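Section 3. Planning and Budgeting for a Disassembly Cell

Read this section before you request quotes. It applies to the Sitlow single-arm cell used for taking desktop computers apart.

3.1 Define the work

1. List the case types the cell will handle. Record length, width and height of each with the case lying on its side.
2. List the parts to be removed from each type: drives, memory modules, processors, expansion cards.
3. Mark any part held by screws. Screw removal needs a separate tool and is quoted as a separate line.
4. Send the list to your Sitlow planner with 2 sample units of each case type.

Note: Drives in plastic caddies and drives screwed straight to the cage count as different parts. Do not combine them on one line.

3.2 Size the table and fixtures

5. Choose a slotted aluminum table. Solid tops cannot be refitted with slots later.
6. Allow space for the largest case plus the fixture plate beside it. Leave 300 mm clear between the fixture plate and the nearest fence post.
7. Budget one fixture plate per part family. Plates are 3D printed and should be treated as wear items.

Fixture pockets are cut to the part. A plate with a square pocket for a processor and a long slot for a memory module will serve most desktop work, with the case set down next to it and the gripper working from above. 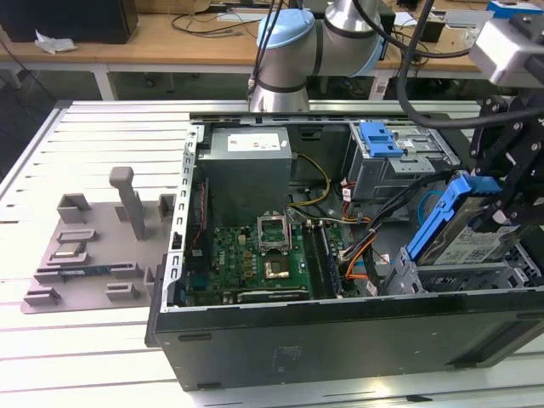

3.3 Select the arm and gripper

8. Check reach to the far corner of the lower drive bay, with the gripper fitted. Reach figures on the arm data sheet do not include the gripper.
9. Add the weight of the gripper, its bracket and any sensor to the weight of the heaviest part. Compare the total with the rated payload.
10. Order one spare set of gripper fingers with the cell. Finger sets ordered later ship from Alaoui and take longer.

Caution: Route arm cables so they cannot drop into an open case. Add 400 mm of slack at the wrist and secure it. Cable guides are not part of the base price.

3.4 Prepare the budget sheet

11. Enter hardware, fixtures, spares, installation and training on separate lines.
12. Enter integration hours for each case type. Do not spread them as an average.
13. Set a yearly allowance for replacement plates and fingers. Plan to inspect fingers every 500 cycles.
14. Leave the vision line open until the sample units have been tested. Lighting is fixed at that stage.

Note: Orders confirmed before the end of March are installed in the same quarter. Send completed sheets to Aisling Cronin, Planning. Questions on fixture pricing go to Kam-wah Tsang.

Continue with Section 4, Site Requirements.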